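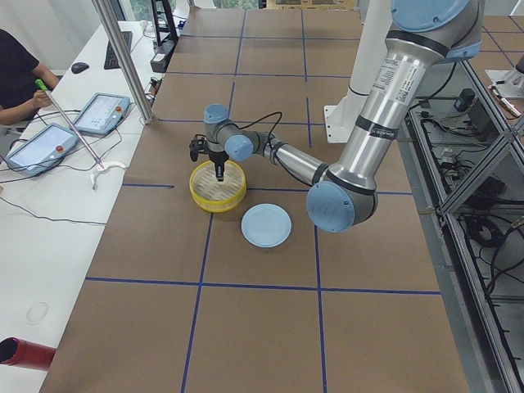
Robots on the line: questions from staff
Listel kitchenware packing site, updated April 2022

Why are we bringing in robot arms?
Lidding and boxing steamers is the job with the most wrist complaints on site. The arms will take over the repeated pick and place part of it. Gluing, repairs and final checks stay with people.

Will anyone lose their job?
No positions are being cut under the current plan. The 6 people now on lidding will move to inspection or cell operation, at the same pay grade or higher.

When does it start?
Testing runs through the summer. The first production cell opens in September, on the Pundel line only. Miranda products will be packed by hand as they are now.

How fast is it?
Slower than a trained packer, for now. The target for the first cell is 440 baskets a shift. A hand station does 680.

Who can train as a cell operator?
Anyone with a year on the floor. The course takes 5 days and is paid at your normal rate. You will learn to use the teach pendant, clear a jam and restart after a stop. No programming background is needed.

Can I stop the arm if something looks wrong?
Yes, always. Press the red button on the pendant and tell your lead. You will not be written up for a stop, even if it was a false alarm - we would like to hear about those too.

Will it be used to track how fast I work?
No. The cell logs its own cycles and faults.

Who do I ask about shifts or retraining?
Soledad Pacheco in the floor office, before or after any shift.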